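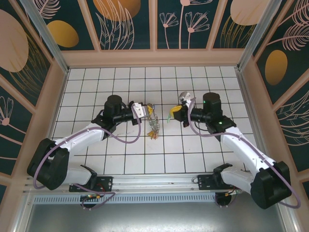 Vokley is an open-source control and planning package for pairs of small robot arms that share one workspace. It was started by Ljubica Pavlović as a set of scripts for moving two arms without having them bump into each other, and it grew into a full toolkit covering perception, motion planning, grip control and logging. Its best-known use is the handling of loose, springy and tangled things, a class of objects that most planners handle badly.

The hard part of a tangle is that it has no fixed shape. A box can be described by its position and its angle, and that's the end of it. A heap of coiled wire changes every time a finger touches it! Vokley deals with this by keeping a rough graph of strands and crossings, called the Zulu map, and rebuilding it 15 times a second from the overhead and wrist views. The map is allowed to be wrong in places. Each crossing carries a confidence score, and the planner prefers pulls that would clear up the doubtful ones.

Planning is split into 2 layers. The upper layer picks which arm holds and which arm pulls, and the lower layer turns that choice into joint paths, checking link against link and finger against finger as it goes. Ottavio Gentile rewrote the lower layer for the Britside release, and his version added a lovely feature: either arm can pause mid-path and wait for the other, with no need to plan the whole motion again.

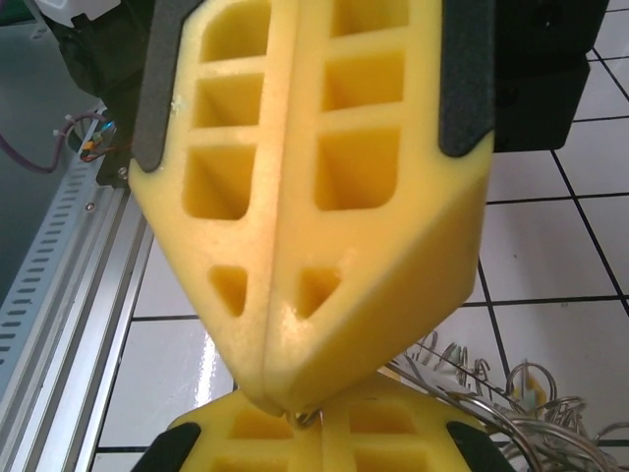
How does the software tell that a thin strand is held between the fingertips?
It compares the gap between the fingers, worked out from the motor position, with the current the motor is drawing. A rise in current before the fingers are fully closed counts as a grip, and the wrist view is used as a second check.

The test suite, Wukau, replays 1,028 recorded tangles and takes some 14 minutes on an ordinary desktop computer. New tangles are welcome, and the August update made it much easier to add them, with a single command that trims the recording and files it under the right strand type.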